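Round two at Mernoddale

2022-01-26

I bowled for our seconds again on Saturday, away at Mernoddale. We lost by two wickets. They were set 229, which should have been plenty on that ground, and they got there in the second-last over.

Ka-ming Au opened for us and made exactly 100, his first hundred in any grade. He was dropped at slip before he had scored. After he got out the rest of us added very little.

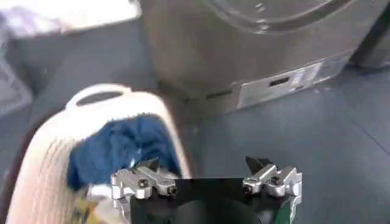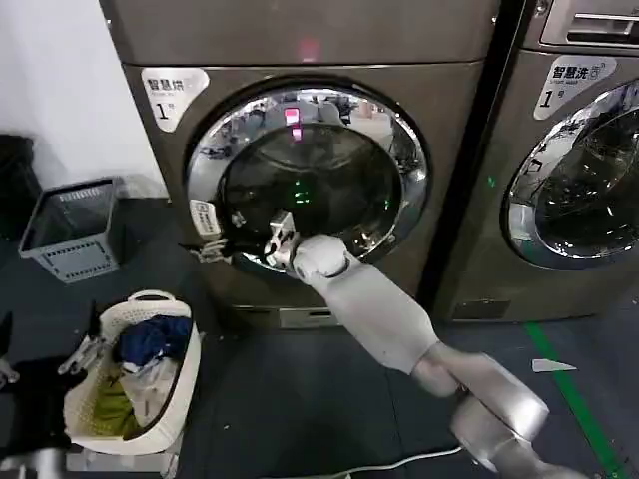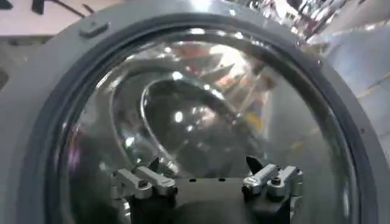
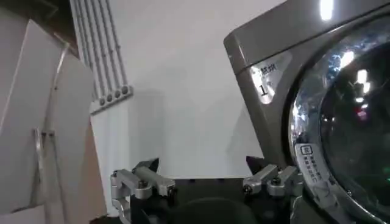

2 min read

My own bowling was ordinary. I kept drifting onto the pads and their left-hander, Samer Sfeir, put me through midwicket whenever he felt like it. Lejla Stan was our best bowler and had a close lbw shout turned down with some 20 runs still needed. I was at mid-on so I can't say much about the line.

The bigger talk at tea was the draw. The association wants Flalora moved into our grade after the break, and we would lose a home game to fit them in. Manaia Rakena has written to ask for it back. I'd rather play the extra match on a Sunday, but a few of our players work.

Training is at the Plomel nets this week. Bring a decent ball if you have one.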